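Call for participants: one wall, two painters, no slogans

Trevdale is getting a mural whether it needs one or not. The money has been found, the gable end on Jerbridge Lane has been scraped and primed, and we'd like it painted by people who have some doubts about murals.

We have all seen the other sort. A heron, a bicycle, the name of the town in bubble letters, and a ribbon cut by somebody who never walks past it again. Two winters later the blue has gone grey and there's a drainpipe through the heron. Fledberg has three of these now and I can't say trade on the high street is any better for it.

So please don't send us a proposal about bringing colour to the community. The community has colour. What it has on Jerbridge Lane is a blank wall, 51 feet long, opposite a bus stop where people wait a good while with nothing to look at. Tell us what you would want to look at if the bus was late every day.

What we need

2 lead painters, paid, to design and carry out the work through August. You may apply as a pair or alone. If alone, we will put you with someone, and we would rather you said now if that is going to be a problem.

Helpers, paid by the hour, for masking, mixing, filling and washing up. No experience asked for. You must be over 18 and all right on a scaffold.

People who live within sight of the wall, to come to two evening meetings and say what they can't stand. Tea provided. These meetings count, and a design has already been thrown out after one of them.

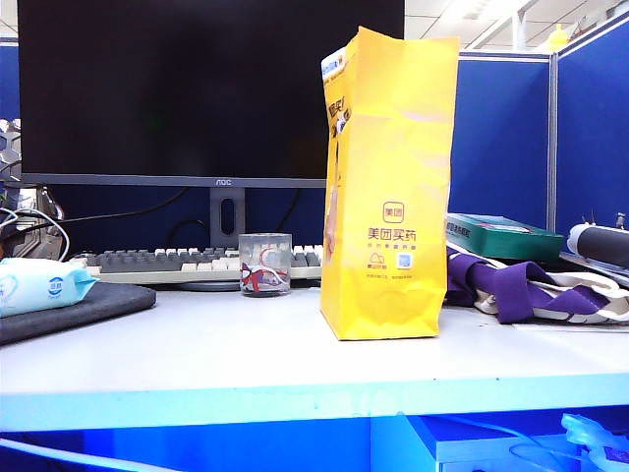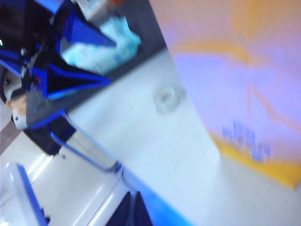

The desk with the AOC monitor, and a blue-and-black gripper.

What we don't need

Anyone whose plan depends on a projector, a drone or an app. Anyone who wants to "activate" the lane. Digital mock-ups are fine as long as you can also show us one finished outdoor piece that has been through a winter, photographed afterwards. A wall in your own back yard will do.

Money

The lead painters share a single fee, paid in two halves, the first before you open a tin. Paint, scaffold and insurance are paid for separately and don't come out of it. I have read enough calls that offer exposure to know what that is worth, and Úna Mac Carthaigh, who painted the Avram underpass, is still waiting for hers to turn into anything.

We can't pay for travel from outside the county. Helpers are paid weekly.

How to apply

Send up to 60 lines of plain writing and no more than four pictures of past work to Catinca Voicu at the Trevdale Walls office, or push an envelope through the door. No CVs. A sketch is welcome and can be rough. If we shortlist you we'll pay 50 pounds for a worked-up drawing, and the drawing stays yours.

Applications are read by Catinca, Ionuț Costache and me. We don't all like the same things. Everyone gets a reply, including people we turn down, though it may be a short one.

You can look at the wall any time. To go up the scaffold, come on a Monday before noon and ask for Ionuț. Bring shoes with a grip.

Sebastian Bălan
Trevdale Walls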